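Search products, parts, manuals
Search
All categories

Clonier CW-2 Wrist Camera and Gripper Alignment Kit

For two-arm mobile units with parallel grippers. Hardware, calibration files and the matching Dulerico simulation package.

The CW-2 kit sets the position of each wrist camera relative to the gripper fingers and carries the same offsets into simulation. It is used at first setup, after a finger change, and after any collision that trips the wrist joint.

Supplied parts
– Camera bracket, left and right
– Finger gauge block
– Hex driver and bracket screws
– Calibration files for the body camera and both wrist cameras

Setup
1. Power down the arms and fit the brackets finger-tight.
2. Open the gripper fully. Both fingers must be in the wrist camera view, with a clear gap between them.
3. Close on the gauge block and tighten the bracket screws in a cross pattern.
4. Run the offset routine on each arm. It takes about 3 minutes per arm.
5. Load the saved offsets into the Dulerico package and compare the finger positions on screen with those from the real cameras.
6. Save the file under the serial number of the arm. Left and right files are not interchangeable.

If the fingers sit off to one side in the simulated view but not in the real one, the bracket offset was entered with the wrong sign. If both views are off, the bracket has moved – go back to step 3.

Service intervals
Check the bracket screws every 1,000 gripper cycles. Replace the finger pads at 2,000 and repeat steps 2 to 6. Wipe the lens with a dry cloth only. Solvent clouds the cover.

Simulated views, Damwood room set:

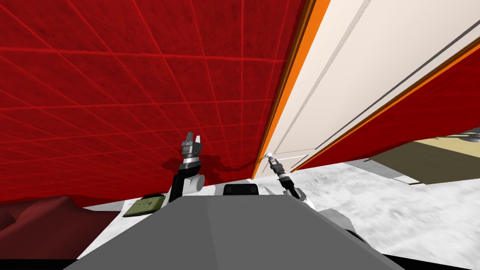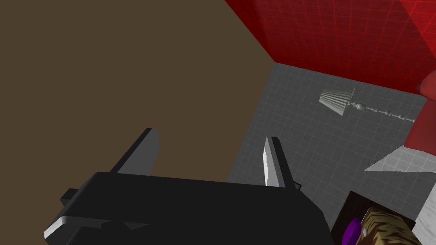
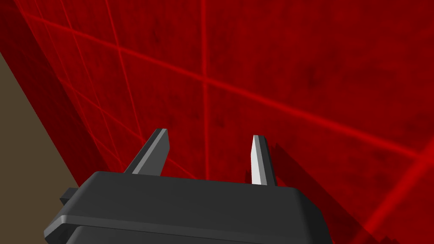 Large single-color walls give the offset routine little to work with. Turn on the surface grid in the room settings before running a comparison, and leave it on until the file is saved. Shadows can stay on. If the routine stops with code 456, it has lost one finger edge; open the gripper fully and start the arm again from step 4.

Offset files from the CW-1 must be converted before use. The converter is in the download folder, and the notes by Laine Sepp cover the axis change.

Related items
Clonier finger pad set, pair
Clonier finger gauge block, spare
Grīnberga wrist cable, straight
Damwood room set for Dulerico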